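4 Wrist-view observations in simulation

All policies in this section receive one image from the wrist of the simulated arm and the state of the joints. The fixed overhead view, which we used in Section 3, is removed. We wanted to know how much the policy can decide from the near view alone, when the object is already large in the image or when the palm hides it.
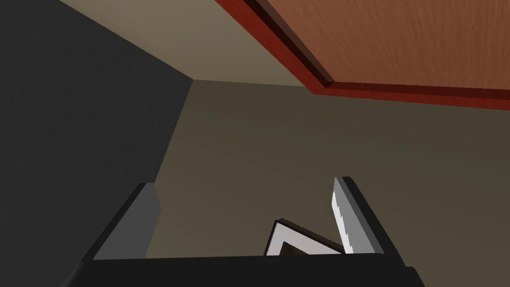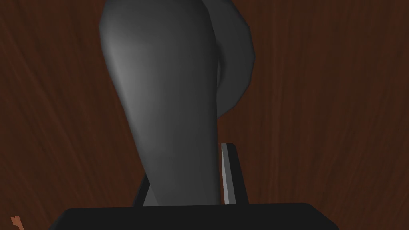 Figure 4. Two wrist-view observations from the simulated home. First: a small angular white object between the fingers, with the underside of a wooden surface overhead. Second: a large dark gray object above the gripper, in front of a wood-grain background.

The main difficulty of the wrist view is that the size of an object in the image says little about its real size. The network has to learn the scale from other signs, and the most stable sign is the gripper itself. In both views of Figure 4 the black palm lies along the lower border, and the two fingers rise from it. The object changes very much, from a small white piece partly hidden behind the palm to a gray body which goes out past the top of the image. We therefore trained a small additional head, called Alto, which predicts whether the object is between the fingers, beside them or outside their reach. Its loss is added to the imitation loss with a fixed weight, and this weight was not tuned again for each task.

The training set has 1,471 simulated episodes. From these we kept 1,020 for training and used the remaining ones for validation and test. The episodes were divided by room, so a room which appears in the test part was never seen in training. This point is important for us. In an early version we divided by episode, and the results were too good -- the network had learned the wall colours and wood textures of each room and used them to guess the task.

We compare three policies. The first, Nolley, is plain behaviour cloning from the wrist image. The second is the same network with the Alto head. The third, Galtier, also has the head, but the upper half of the image is replaced by a constant gray during training with a certain probability. We expected that Galtier would be the best in new rooms, as it cannot trust the background so much.

This expectation was only partly right. On small objects Galtier was clearly better than Nolley, and it closed the fingers too early less often. On large objects it was worse than the network with Alto only. When an object extends over the upper half of the view, as the gray one does in the second observation, the masking removes a great part of its outline, and the policy often stopped before the fingers were at a good height. We tried masking only the corners and the difference became smaller, but it did not disappear.

We also looked by hand at 49 failed test episodes. The most frequent cause was closing the fingers while the object was still in front of them and not between them. The wrist view gives weak information about this distance, and the simple shading of our renderer gives even less, for there are few shadows which could help. In 2 episodes the arm did not move at all, and we could not find the reason.

A limitation of this study is that every result comes from simulation. The surfaces are flat or softly shaded, and the textures are sometimes stretched. We do not claim that the order of the three policies will be the same on a real arm. A transfer test with the Thongsuk bench is planned, and its results will be reported separately.

Comments (2)

Tien-fu Tu
18 December 2021
Thank you for sharing this section. Did you try the mask with a random height and not always the upper half? I had a similar problem with big objects, and a variable mask helped a little.

wristcam_reader
The division by room should be in the abstract -- I nearly missed it. Will the list of test rooms be released?

We use cookies to remember your reading settings and to measure visits. By continuing to use this site you accept our cookie policy. Accept | Manage settings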